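1/26/19 – Toy table, back corner of the workshop

Long morning on the play things, and I want to get it down while I still remember which box was which. Leire Ortuño came over from Kokside with the last of the Ukdale parcels, and we spent far too long drinking tea and putting cups inside other cups before either of us wrote a word. (It is very hard not to. Try it.)

The question we started with was the same one we left hanging in December: do we give the little ones everything at once, or put the blocks out first and bring the cups along later? Leire is for everything at once. I was for blocks first, but I am coming round to her side, partly from watching my own hands. Give me a bowl and I fill it, give me two cubes and I put one on the other, and I don't suppose a two-year-old needs more of an invitation than that. 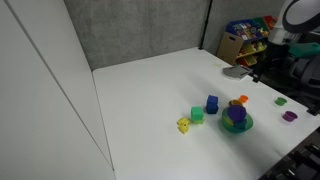

The see-through bowl is still my favourite of the lot. You can tell there is something in it without quite knowing what, and that is half the fun of a bowl when you are small. Lajos Győri would like a plain white one so that the colours stand out more, and he may well be right, but I have asked him to leave it alone until we have had a proper go with the children from Gunden. Then he can swap it and I shall sulk quietly.

The nesting cups need a bit more thought. Leire likes them spread out, open side up, so that each one can be picked up on its own. I had been keeping them stacked, out of pure tidiness – an adult habit, I'm afraid, and not much use to anybody who wants to put a block in one. Oddsson's price for a further 20 sets came to 128, delivery included, and I have said I'll answer them once we know which sizes get used.

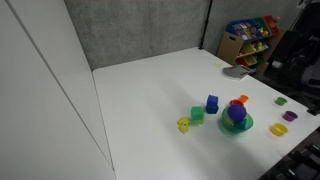
Do the cups have to go back in size order at the end of a session?

Any order will do, so long as they are all back on the shelf and the small orange one hasn't been left inside something else.

Still to do: wash everything in warm water, no scented soap this time please. Ask Lajos for the short list of names for the sets. Leire is taking 10 of the spare cubes back to Kokside with her and will bring them on the next visit.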